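Ticket 1577 - Yellow parts bin, red pieces left behind at changeover
Site: Wiltville, bench 13
Opened by: Ursina Moser
Assigned to: Remo Brunner
Status: Monitoring

Reported problem: Red cylindrical pieces with the dark end are being missed when the yellow bin is emptied. Two came back mixed with the next order. Bin is from the Trillow set, in use since June.

Checked so far: Bin label matches the bench sheet. No cracks or sharp spots along the rim. Pieces are the correct type for the order, dark end intact on both returns. Bench lamp was set to 70 percent and aimed at the back wall of the bench, so the floor of the bin got very little direct light.

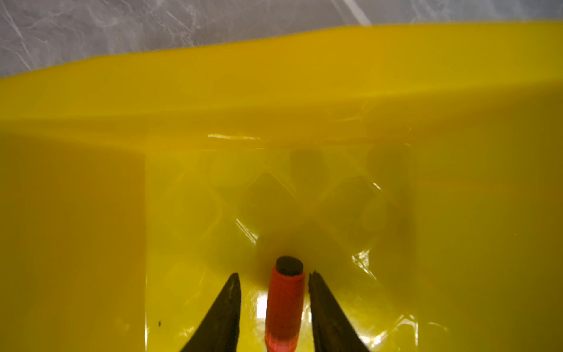
The yellow plastic lets light through and tints everything inside, which makes a quick look from the side unreliable. Lamp moved forward and set to full. Changeover step 2 now reads "look straight down into the bin, then tip it out over the gray tray." Pirmin Stöckli has the revised sheet.

Update, Burgi Aigner: Ran four changeovers with the new step. No pieces left in the bin. Tipping takes about 13 seconds longer - acceptable.

Open item: Johanna Eder asked whether a clear bin of the same size can be ordered from Wolter. Waiting on a quote. Keep the yellow bin in service until then and log any further returns under this number.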